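The hardness number on a mill certificate looks final. At the Nellport test lab, where Jinfeng Qiu runs the bench, the same steel bar gave readings up to 8 points apart last August, depending on who prepared the surface. 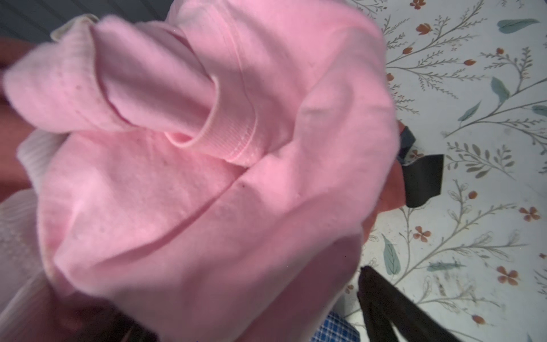 Grinding comes first

Qiu now has every sample ground flat before it goes under the indenter. Scale left on the bar lowers the reading, and so does a tilted base.

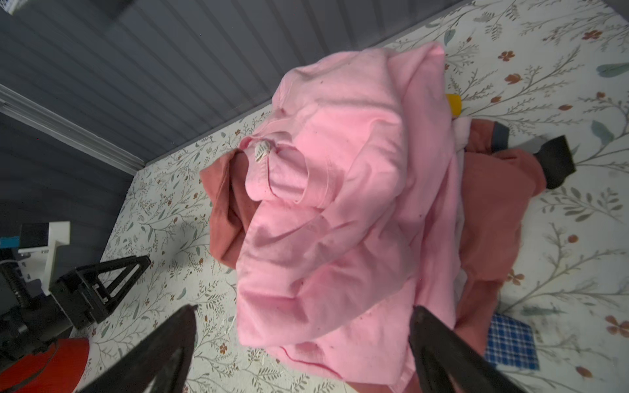
The lab also checks its machine against a reference block each morning. Of 1,251 bars tested under the new routine, 321 came from Clarnthorpe, the lab's oldest customer. Repeat tests fell by almost half. Qiu would like a second machine next year.

Back to top | Contact | © Hestholm | 554 shares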